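Zendale Quilted Table Mat, Blue-Gray

Home > Table & Counter > Mats and Pads > Quilted

Item: Zendale Table Mat, large
Color: blue-gray
Sold as: single, or set of 2
Availability: in stock at Lovville, ships to all states

The Zendale is a padded mat for tables and counters that get used for more than eating. It has a fine texture on the face, soft edges, and enough padding to take the noise out of setting things down. Customers buy it for craft tables, breakfast nooks, office break rooms and rental kitchens where the tabletop has to last.

We have carried the Zendale line since our second year. The earlier version came in tan only and had a stitched border that frayed after repeated washing. The current version drops the border.

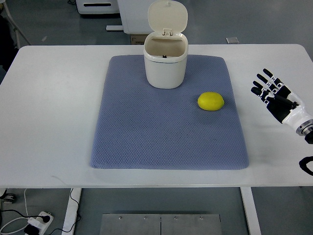
Zendale mat in blue-gray on a white table, with a small open bin and a lemon.

Size and fit

The large mat is meant for rectangular tables that seat four. It does not cover the whole top, and you should expect bare table on all sides. If you want edge-to-edge cover, look at the Karnum table pad, which is cut to order and takes 15 business days.

Measure the flat part of your table only. If the corners are rounded, stop measuring where the curve begins. Customers who measure to the outside edge tend to order a size too big, and then the mat hangs over and slides.

For round tables we suggest the Corrigan round pad. Please do not trim a Zendale to fit. The padding will come out at the cut, and a trimmed mat can't be returned.

Care

Machine wash cold, gentle cycle, by itself. Hang over a rail or lay flat to dry. Do not tumble dry. Heat makes the padding bunch up and it will not flatten again.

For everyday spills, blot with a damp cloth and a drop of dish soap. Beet, turmeric and red wine should be dealt with right away. Shake crumbs out over the sink or run a handheld vacuum across the surface with the brush head on.

The mat is not a trivet. Put hot pans on something else.

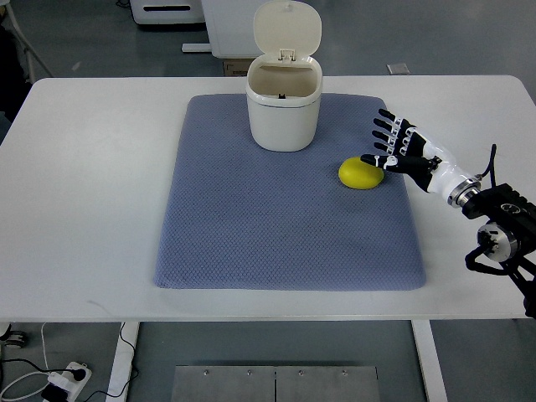 Blue-gray mat with bare table showing on both sides and along the front.

Storage

Roll the mat with the textured side out. Folding leaves a crease that can take 3 or 4 days to relax. A loose cotton tie works better than a rubber band.

Customer notes

"Bought two for the sewing room. Pins don't skate off onto the floor the way they did on the bare table. Color is a bit grayer than my screen showed." Anika Dvorak

"Good mat. Took two washes before the packing smell went away." Daithí Lynch

"I would like a smaller size for a side table. Otherwise no complaints after 13 months." Catríona Mac Suibhne

A smaller size is planned for November. Email us if you want a note when it comes in.

Shipping and returns

Orders placed before noon leave the same day. Mats ship rolled in a carton.
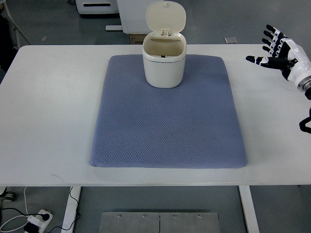 Returns are accepted for 30 days if the mat is unwashed and has its paper band. Sets must come back complete. We refund to the original card and do not charge a restocking fee. Return postage is yours unless the mat arrived damaged or we sent the wrong item.

Wholesale orders start at 15 mats. Write to Rogelio Cabanatuan at the Lovville sales desk with your quantity and delivery address.

Related items: Karnum Table Pad, Corrigan Round Pad, Cotton Roll Ties

Page updated 1 Aug 2025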